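Filed under: Visits and Open Days
2 min read

Diary, May. I attended the open morning at Wornancombe as the Basness representative. Mohandas Poojary received us at the kitchen counter and gave a short introduction.

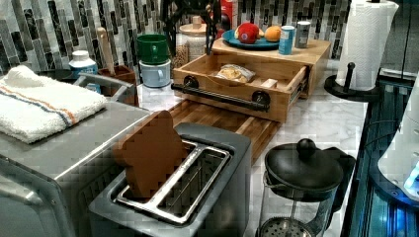 The kitchen counter, Wornancombe.

The programme concerned ordinary breakfast tasks. Visitors were asked to remain behind the line.

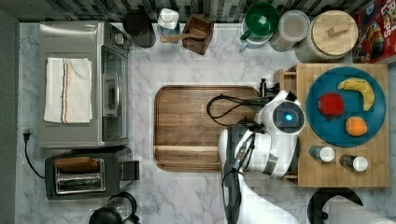
Is the arm intended for private homes?
Mr Poojary said that care kitchens would come first.

Matters I undertook to report:

1. Safety. Michalis Deligiannis asked who may stop the arm - any member of staff, we were told.

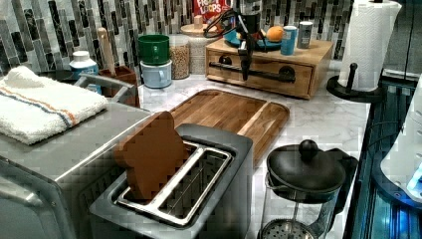
2. Cost. No price was given. Whitfield will write to us.

I stayed for the second session and stood nearer the board.

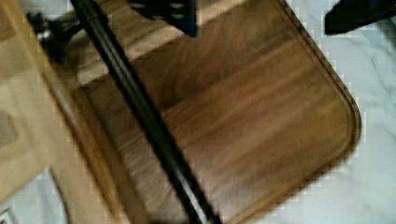 Tea was served at 3, and I spoke with the Mikport party about a joint visit.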